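Codisura method

The Codisura method is a procedure for teaching a robot arm to pick up household objects from views recorded close to the gripper. It belongs to the family of techniques known as imitation learning, in which a control program is fitted to recordings of a person carrying out a task. The method was described by Demetrius Okafor in the journal Wotex and takes its name from the software in which it was first written.

Background

Earlier work on grasping generally relied on a fixed camera placed above or beside the table. Such a camera sees the whole working area but loses sight of the object when the arm passes in front of it, and its position has to be measured again whenever the table or the arm is moved. A camera carried at the wrist avoids the second problem, as it keeps the same position relative to the fingers. Its drawback is a narrow and constantly changing view, in which the fingers themselves take up much of the picture.

The Levchenko procedure, to which the Codisura method is often compared, deals with this by masking out the gripper before the picture reaches the control program. Okafor argued that the mask discards useful information. The distance between the fingertips and the nearest edge of the object can be judged directly from the picture if both are left in it.

Procedure

An operator guides the arm by hand control through a complete grasp, and the wrist view is stored together with the joint angles and the opening of the fingers. Each recording is divided into 3 stages: approach, alignment and closure. The approach stage ends when the object first lies within reach of the open fingers. Alignment covers the small corrections of position and angle that follow, and closure begins with the first movement of the fingers towards each other.

Pictures are not turned upright before training. Depending on the angle of the wrist, the table may appear to stand on its side, and the program is expected to work from the picture as it arrives. Other objects and the furniture of the room are also left in view.

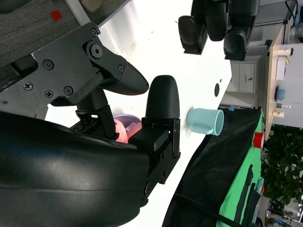
Wotex, vol. 12, no. 2, p. 90

In a wrist view with the fingers apart and pointing towards a light blue mug, the fingertips, the open rim and the handle can all be found in the same picture. Mugs are a common test object for the method because they allow more than one sensible grasp. The fingers may close on the handle, on the wall or across the body, and operators differ in which they prefer. Where recordings disagree, a program that averages them tends to aim at a point between two good grasps and miss both. The Codisura method therefore predicts several candidate movements and scores each separately. The highest-scoring movement is carried out in part, after which a new picture is taken and the scoring is repeated.

Results

In the published trials, programs trained on unmasked pictures needed fewer corrections during alignment than those trained with the Levchenko mask. The difference was greatest for objects with handles and small for plain boxes. No clear difference was found during the approach stage, when the fingers are still far from the object.

A later study at Nollia repeated the trials with a second gripper of different shape. Programs trained on the first gripper performed poorly on the second until further recordings were added. Okafor had listed this dependence on the appearance of the fingers as a weakness of the method.

Limitations

The method has no means of estimating weight, and a full mug is treated in the same way as an empty one. Clear glass and polished metal remain difficult, as their edges are hard to find in the wrist view. Recordings must also be repeated if the camera mounting is changed.

See also

Imitation learning
Levchenko procedure
Visual servoing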